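Ich fahre seit Jahren über die alte Flussbrücke in Skundow, und ich mag sie nicht mal besonders. Sie ist schmal, sie klappert, und wenn einem ein Traktor entgegenkommt, hält man automatisch die Luft an. Trotzdem sitze ich jetzt hier und schreibe einen viel zu langen Text darüber, warum man sie bitte stehen lassen soll. So weit ist es gekommen!

Für alle, die nicht aus der Gegend sind: Die Brücke ist ein genieteter Fachwerkträger, 161 Meter lang, drei Felder, zwei Pfeiler aus Bruchstein. Gebaut hat sie die Firma Kollár, deren Gussplatte noch am Geländer auf der Mestancer Seite hängt (die auf unserer Seite ist irgendwann verschwunden, wahrscheinlich in einem Hobbykeller). Seit Juni gilt Tempo 40, vorher waren es 60. Und nun liegt ein Plan auf dem Tisch, nach dem das Ganze abgebaut und durch eine Betonplatte ersetzt werden soll. Mit Standspur. Wozu eine Brücke zwischen zwei Dörfern eine Standspur braucht, habe ich bis heute nicht begriffen.

Was mich so ärgert, ist die Reihenfolge. Erst wurde jahrelang nicht gestrichen. Dann wurde festgestellt, dass der Anstrich schlecht ist. Dann wurde der Rost gefunden, und jetzt heißt es, man könne da leider nichts mehr machen. Wenn ich mein Fahrrad so behandle, darf ich mich hinterher auch nicht wundern, aber ich würde wenigstens nicht so tun, als wäre es höhere Gewalt gewesen.

Und ja, ich weiß, Sanierung kostet Geld. Die Untergurte im mittleren Feld sind wirklich übel, da blättert es in handgroßen Stücken ab, und die Lager auf dem östlichen Pfeiler bewegen sich vermutlich schon lange nicht mehr so, wie sie sollten. Man müsste Gurte austauschen, die Fahrbahn leichter machen, die Lager heben. Das ist Arbeit. Aber es ist Arbeit, die man an solchen Brücken ständig macht, das ist ja keine Raumfahrt.

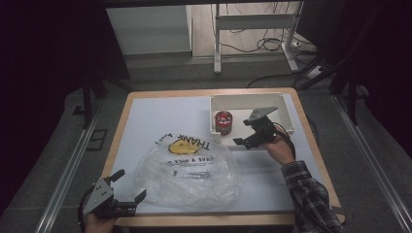
*Tüte mit »THANK YOU« und Smiley, daneben eine rote Dose in einer weißen Box.*

Zurück zum Stahl. Im Gutachten vom Büro Hitano wird die Variante »Erhalt« auf anderthalb Seiten abgehandelt, der Neubau bekommt den ganzen Rest. Ich habe das Ding zweimal gelesen, mit sehr viel Kaffee. Zum Beispiel wird beim Erhalt die volle Verkehrslast für Schwertransporte angesetzt. Schwertransporte! Die müssten erst mal durch die Kurve am Ortseingang kommen, und da bleibt schon der Müllwagen hängen, wenn jemand ungünstig parkt. Rechnet man mit dem, was wirklich drüberfährt, sieht die Sache bestimmt freundlicher aus. Gezählt wurden 852 Fahrzeuge am Tag, steht alles im Anhang.

Ganz fair will ich auch sein. Wer in Mestance wohnt und jeden Morgen mit Kindern auf dem Rad rüber muss, dem ist die Nietenromantik herzlich egal, und das kann ich verstehen. Der Gehweg ist eine Zumutung, im Winter erst recht. Nur lässt sich ein Rad- und Fußweg auch außen anhängen, auf Konsolen, das hat man anderswo an viel älteren Brücken hinbekommen. Davon steht im Gutachten kein Wort - und das finde ich schon ziemlich dünn für so viel Papier.

Mir geht's übrigens auch ums Aussehen, das gebe ich offen zu. Man kommt den Hang runter, und da liegt sie dann so quer über dem Wasser, ein bisschen schief wirkt sie von oben immer, und man weiß, jetzt ist man gleich zu Hause. Bei einer Betonplatte merkt man ja nicht mal, dass man auf einer Brücke ist.

Der Plan liegt noch im Bauamt aus, Zimmer ganz hinten links, und Einwendungen kann man formlos abgeben, auch handschriftlich. Meine ist vier Seiten lang geworden. Eine halbe reicht völlig, schreibt einfach das mit dem Radweg rein.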